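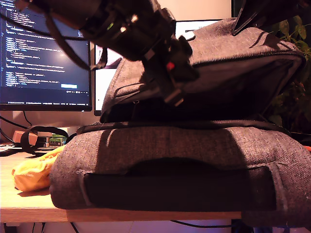
Bolsa de tela gris con cremallera negra.

El caso Marchetti fue un procedimiento administrativo relativo a la baja del teniente Vaughn Marchetti, oficial de intendencia destinado en la base de Grimasham. Se inició en enero, cuando el mando le comunicó su separación del servicio por haber firmado, de uniforme, una carta contra el cierre del hospital militar de Whitlock.

La carta reunió 228 firmas, de las cuales solo 2 correspondían a oficiales en activo. El reglamento de la base prohibía a los militares participar en campañas políticas, pero no definía si una petición dirigida al parlamento regional entraba en esa categoría. La defensa basó su recurso en esa omisión.

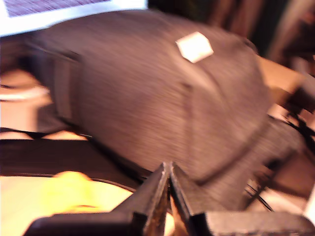
Grimasham, junio de 2018

La junta de revisión anuló la baja y la sustituyó por una suspensión de 10 días y una multa de 1000 libras. Marchetti volvió a su puesto con el mismo grado, aunque perdió la antigüedad correspondiente a los meses de tramitación.

Reacciones
La asociación de veteranos Furero consideró excesiva la multa y pidió que se modificara el reglamento. El semanario Zalix, que había publicado la carta, reprodujo la resolución íntegra. El hospital de Whitlock siguió abierto con un número menor de camas.

Véase también
Derecho de petición
Libertad de expresión en las fuerzas armadas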